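Pirnora Learning Materials
Progress report to the Condine Fund
Period ending 22 April 2022
Prepared by Wen-hsiung Chien

Project: Introductory statistics unit, sampling and measures of center

1. Status

Drafting of the unit is complete. Of 19 planned lessons, 14 have passed content review and are loaded in the Cliltik course player. The remaining lessons are written but not yet reviewed. They cover sampling bias, stratified samples, and the effect of outliers on the mean.

2. Work completed

The lesson on mean, median and mode was split in two after reviewers found that the original asked students to learn the definitions and choose between measures in the same sitting. The first part now covers calculation only. The second presents short data sets and asks which measure describes each one best, with a written reason.

Practice sets for the reviewed lessons have been keyed and checked by Yu-ting Tsao. Errors in rounding instructions were corrected throughout: answers are now given to one decimal place unless the item states otherwise.

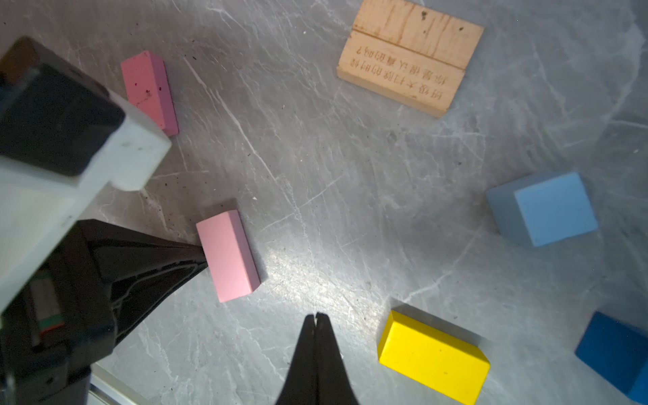 Reading level was also revised. Terms such as "population" and "parameter" are defined at first use and repeated in the glossary. Po-yen Tse rewrote the worked examples in the sampling lessons so that each states the population, the sample and the method of selection before any calculation begins.

3. Budget

Spending is within the approved amount for all lines except narration, which is over by $3,000. The overrun comes from re-recording the split lesson. We request permission to cover it from the unspent travel line. No increase in the total award is requested.

4. Open issues

The Cliltik player does not display fractions correctly on small screens. Seija Vuorinen has reported the fault to the vendor. Until it is fixed, fractions in lessons 2 and 14 are shown as decimals.

5. Next period

Content review of the remaining lessons will finish in May. The end-of-unit test will then go to Chia-hao Yau for alignment with the lesson objectives.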